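Search the newsletter
Enter keyword
Go

Linen Service Changes Coming to Zullar in March

March
By Cristóbal Maldonado

Residents at Zullar who use the shared linen service will see a few changes starting in March. The contract with our old laundry ran out over the winter, and the building has signed with Cavotari, a commercial laundry on Prernevard Street. The service itself stays optional. If you wash your own bedding in the basement, nothing changes for you except the hours, and those are covered below.

Cavotari will pick up in the morning and bring clean linen back the following afternoon. Bags need to be in the rack by the mail room by 5 a.m. on pickup day. That is early, and most people will find it easier to leave the bag the night before. The rack is locked overnight and the front desk has the key. Bags left in the hallway or next to the elevator will not be collected.

Each apartment gets one bag with its unit number sewn into the seam. The old canvas bags can't be used any longer, as Cavotari's sorting line reads a tag that the old ones don't have. Please return old bags to the desk by the end of the month. More than 20 are still out, and the building pays for the ones that don't come back.

The price is $55 a quarter for one bed. A second bed in the same unit is charged at the same rate. Under the old contract we paid by weight, which made winter bills hard to predict for anyone who sent in blankets. The flat rate covers a fitted sheet, a flat sheet and pillowcases. Blankets and comforters are extra and take longer, up to 3 days, so plan for that if you only own one.

Several people at the Paredes building, which moved to Cavotari last fall, passed along notes on how it went. The main complaint was fitted sheets coming back in the wrong size. A full and a queen look nearly the same once they are folded, and the tags on older sheets have often washed blank. Their fix was to mark the size on the inside of the elastic with a laundry pen. Do it at one corner, and use the same corner every time, so you can find it while making the bed.
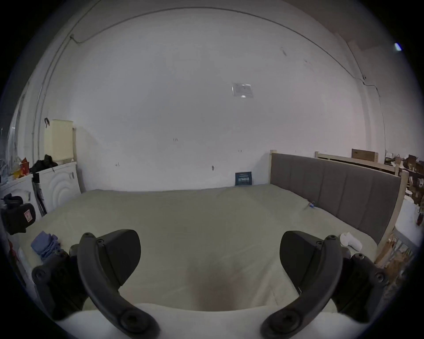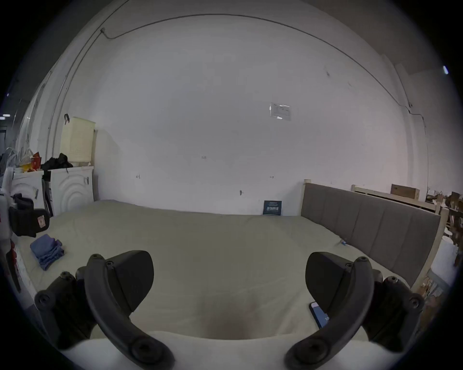
A pale fitted sheet on the bed.

The second complaint was shrinkage. Cotton sheets dried on high heat pull in over the first several washes, and a sheet that was snug when new may start popping off at the corners. Cavotari has agreed to dry all Zullar loads on medium. If you are buying new sheets, check the pocket depth on the package and measure your mattress first, topper included. Many toppers add enough height that a standard pocket won't hold.

Colors can go in the same bag as whites. Cavotari sorts them at the plant. Anything new and dark should be washed once at home before it goes in, and the laundry will not pay for color that runs onto other items from your own bag. Stained items are treated once and then returned with a slip. They won't be treated again unless you ask, and a second treatment is charged.

Check your bag before you drop it off. The desk still has a shoebox of things returned by the old laundry — single socks, reading glasses, a set of car keys, a child's retainer. Ask to look through it if you are missing something. Whatever is left at the end of spring will be thrown out or donated.

Basement laundry room

The basement machines will stay open to everyone. New hours are 6 in the morning to 10 at night. The late closing was dropped after complaints from the ground floor about noise in the pipes. The dryer nearest the door has a new belt and is working again. The one beside it still runs hot, and a part is on order. Until it arrives, use the low setting on that machine and don't leave a load in it while you go out.

The detergent vending machine has been taken out. It was empty more often than it was full, and the company that stocked it stopped returning calls. The folding table has been moved to that spot, which leaves more room to get a cart past the sinks.

Signing up

Forms are at the front desk and need a signature from one adult in the unit. People already on the service don't have to sign up again, but they do need to pick up the new bag. To cancel, tell the desk before the quarter starts. There are no refunds for a quarter already under way, although a hold can be placed if you will be gone for a month or longer.

Questions about bills go to Cavotari, whose phone number is printed on the inside of the bag flap. Questions about the rack, the keys or the basement go to the desk.

Recent items
Bike Room Cleanout: Tag Yours or Lose It
Water Shutoff on the Upper Floors
Prernevard Street Parking During Repaving
Paredes Building Opens Its Roof Garden to Neighbors
Package Shelf Rules, Again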